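Sorting Mixed Household Items from a Shared Bin

Fitcombe Household Services - Staff and Family Guides

This guide explains how to empty a bin in which toys, produce and small household articles have been collected together. It applies to the gray bins used throughout our residences and may be followed by staff members or by families at home. A bin with only a few items in it should take no longer than 9 minutes.

Before You Begin

Wash and dry your hands. Place the full bin on a steady surface at waist height, with an empty bin directly behind it. Keep the following within reach:

A damp cloth and a dry cloth
A small container with a lid for food scraps
A tray for toys
A paper bag for produce that may still be used
A roll of labels and a pen

Do not tip the bin out. Hard objects can bruise produce, and small toys tend to roll off the table.

Step 1. Remove soft food first

Look for peels, cut fruit and anything else that is soft or broken. Bananas and banana skins should be lifted out before all other items, as they mark whatever they touch. Pick them up from underneath and place them directly in the scrap container. Wipe the spot where they lay.

Step 2. Remove whole produce

Firm vegetables such as sweet potatoes, onions and carrots may usually be kept. Turn each one over and press lightly near both ends, where sweet potatoes are most likely to soften. Sound pieces go into the paper bag, unwashed, and are returned to the pantry. Do not refrigerate raw sweet potatoes.

Step 3. Remove toys

Lift toy vehicles by the body and not by the wheels. Check the wheels for string, hair and dried food, then wipe the toy with the damp cloth and set it on the tray. Blocks and other faceted pieces should be wiped on every side - food residue often collects along the edges. Toys with cracks or sharp points must be set aside for repair.

Step 4. Remove boxes and unidentified items

Boxes and heavier articles are taken out last. Use both hands. If you cannot tell what an item is or where it belongs, attach a label giving the room and the month, for example "Playroom, June," and place it on the Molevis shelf. Unclaimed items are reviewed after 7 weeks.

Step 5. Clean the bin

Wipe the walls from the top down, then the floor. Scratches and worn areas are normal in older bins and do not require replacement. Small specks and dark marks should be tried once with warm water and mild dish soap. If a mark remains after cleaning, leave it; abrasive pads will only add to the wear. Dry the bin fully before it is used again.

Returning Items

Toys go back to the playroom and produce to the pantry on the same day. The scrap container is emptied every evening - earlier in warm weather. 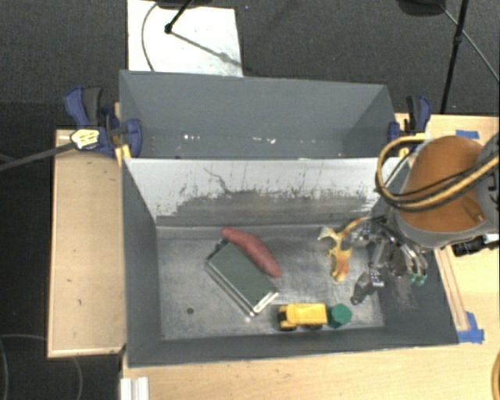 Babita Malhotra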